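Cabello Street Drainage Study
Progress report to the Initz Fund, second reporting period
July 2022
Prepared by Nerea Vidal, project engineer

Summary

Work in this period covered the inlet survey, the first round of runoff sampling and calibration of the pipe model. The survey is complete. Sampling is complete for the upper catchment and partly complete for the lower one. Calibration is behind schedule for the reasons given under Model. Spending is within the approved budget and no change to the end date is requested.

Inlet survey

The survey team, led by Leandro Requena, inspected 253 inlets in the Cabello and Bident districts. Each inlet was opened, measured and given a condition grade from A to D. Grades C and D mean that the opening or the outlet pipe is obstructed enough to reduce design flow. There are 48 inlets in these two grades, most of them on the low side of streets with unpaved margins. The usual obstruction is compacted fine sediment. Leaf litter was a minor factor at the time of inspection and should be checked again in January.

Total length of pipe entered in the asset register is now 3,475 meters. Diameters on the older Bident branch did not match the city drawings. Field measurements have been used throughout and the differences are listed in Annex 2.

Runoff sampling

Automatic samplers were installed at both outfalls. The upper unit recorded every qualifying storm. The lower unit lost power during two storms and returned no usable bottles. The battery has been replaced and the housing moved above the level reached in the second event.

Suspended solids at the upper outfall peak early in each storm and fall off well before the flow does. This pattern is consistent with loose material washing off the surface and gutters at the start of rainfall. Nuria Paredes is comparing grain size in the bottles with samples of verge soil and inlet sediment. Results will be in the next report.

Model

The pipe model was built from the corrected register and runs without errors. It overstates peak flow at the lower outfall. Two causes are being tested: the runoff coefficient for bare ground is too high, or partial blockage upstream is holding water on the street. Separating the two depends on lower outfall data, so calibration has been moved to the next period.

Budget

Field labor and laboratory fees were as planned. Equipment ran slightly over after the battery replacement, and the difference was covered from the travel line. Tridis has invoiced for the first set of laboratory tests and has been paid in full.

Next period

Visitación Arroyo will take over field coordination. Planned work is the remaining lower catchment sampling, model calibration and a cleaning trial on a group of grade D inlets. The trial will compare vacuum cleaning with hand cleaning on cost and on sediment return after the first storms. We ask the Fund to confirm by letter that the trial may be charged to the field labor line. Hayley Horrocks has the draft cost sheet and can answer questions on it. Annexes 1 and 2 are sent separately.
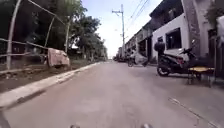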